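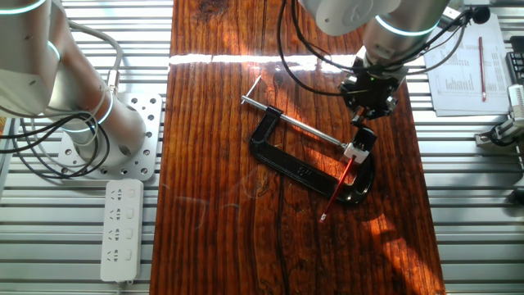

Veronica Bratu replied at 9:40 that she had already unpaired everything twice, thanks, and the adapter still drops out after a couple of songs in transmit mode. Receive mode in the car is fine. She does not believe it's her headphones.

Ticket status: Open
Product: Natetow two-way audio adapter
Assigned to: Obadia Mugo

Obadia Mugo
I'm not sold on the headphones theory either. Two pairs, same dropout, and the second pair works with her phone all evening. The Groleo listing says "stable connection in any room," which tells me nothing. Veronica, can you run it off a wall charger instead of the TV's USB port? Some sets cut power to that port when they think it's idle.

Veronica Bratu
Wall charger, same thing. Also the light blinks blue and red before it goes, and the leaflet only lists blue. Is the leaflet even for this model?

Obadia Mugo
Doubtful. The one we have on file mentions a volume wheel, and yours has buttons. I've asked Marisol Nina in returns what has come back.

Marisol Nina
Checked. The July shipment was 4000 units and we're told the fault rate is "normal." No number given for normal. I wouldn't lean on it.

Obadia Mugo
Blue and red looks like it's going back to pairing mode. Veronica, please hold both volume buttons until the light goes out, then pair one set of headphones only, with Bluetooth off on the TV itself.

Veronica Bratu
Done. It got through a whole movie. I've had it behave for one evening before, so please don't close this.

Obadia Mugo
Leaving it open. Replacement approved if it drops again, no need to send the first one back beforehand.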